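Robot Cells and Safe Stopping
Handout 8: The stop that didn't stay stopped
August 2024, Nipon Sukprasert

Welcome back, everybody! This is my favorite session of the whole course, and it's all about a red button. Please read the handout before we meet, and bring your wiring sketch from Handout 7.

The Irnau fault

Our case comes from the packing line at Irnau. In April an operator hit the emergency stop because a carton had jammed under the arm. The arm stopped, just as it should. She cleared the carton and twisted the button to release it, and the arm went straight back to its cycle while she was still inside the marked zone. She stepped clear and wasn't hurt, but it was close enough that the plant shut the cell down for the rest of the shift.

The log is wonderful reading (yes, I do mean that). Look for these entries:

Line 743: stop circuit open, motion halted
Line 744: stop circuit closed
Line 745: cycle start accepted

There is no reset between 744 and 745. Somebody had left the start signal latched on during testing, so the controller saw a healthy stop circuit and a start request at the same moment and got on with its job.

What should have happened

Releasing an emergency stop must never start motion by itself. It only gives permission for a restart. After that comes a separate, deliberate reset, made from a spot where the person can see the whole zone, and then a fresh start command. Write that sequence on the inside cover of your notebook!

Term to know: latching. A latching stop button stays in after you push it until someone releases it by hand. The Irnau button latched perfectly well. The start signal did too, and there's our trouble.

In the simulator

We'll rebuild the fault in the Piltero cell. The simulated arm presses the stop for us, so we can repeat the test as often as we like and nobody has to stand near anything.
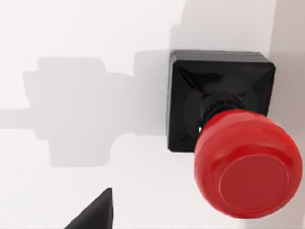

Rungnapa Meesuk wrote back on the draft of this handout that a simulated press can make us too comfortable: the model's contact opens every single time, and a real one can weld shut or work loose from its panel, so she would check both channels of the stop circuit on the real cell before trusting any restart logic. I agree completely, and we'll take up two-channel wiring in Handout 9.

Lab steps

Load the cell with the start signal latched. Run 13 cycles, pressing the stop at a different point in each one. Release, wait, and write down the first log entry that follows. Then add the reset step to the program and run the whole set again.

Bring both logs to class, including any run that puzzled you. Those are the ones I want to go through first.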